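Wolberg Garment Care: Frequently Asked Questions
Last updated Feb 1, 2026

Which items does the service accept?
Wolberg accepts shirts, blouses, trousers and table linen at the Tostlow and Bastos counters. Leather, fur and items with glued trim are not accepted. Each order may contain up to 20 items.

How should shirts be prepared before drop-off?
Please empty all pockets, remove collar stays and unfasten every button, including those at the cuffs. Shirts should be handed in unfolded or loosely folded. Pins and clips must be removed.

How do I fold a button-up shirt at home?
Lay the shirt on a clear, flat area of the table, large enough for the full length of the body. Smooth the fabric from the collar toward the hem with an open hand. Fabric tends to gather near the top, and any bunching left there will be pressed into the finished fold.

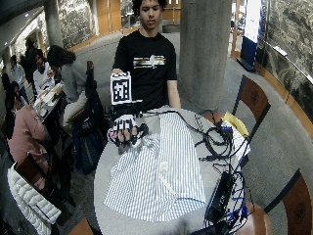

Once the body lies flat, turn the shirt face down. Fold one side toward the center, lay the sleeve straight down along the fold, and repeat on the other side. Bring the hem up to the middle, then fold once more to meet the collar. On striped shirts, the stripes may be used as a guide to keep the side folds parallel.

Can a shirt be folded on a round table?
Yes. Place the shirt across the widest part of the table. If the hem reaches the edge, fold the lower third up first so that the weight of the cloth does not pull the shirt out of line.

Are shirts returned folded or on hangers?
Shirts are returned on hangers unless folding is requested at the counter. The choice applies to the whole order and cannot be changed after drop-off.

What is Plusus?
Plusus is the Wolberg membership plan. Members earn one point for each item cleaned. A balance of 500 points may be exchanged for one standard order, and no account may hold more than 1000 points. Points earned before August expire at the end of that month.

How do I report a missing button?
Return the garment with its ticket to the counter where it was collected. Claims sent by mail should be addressed to Wolberg Garment Care, P.O. Box 1295, Tostlow.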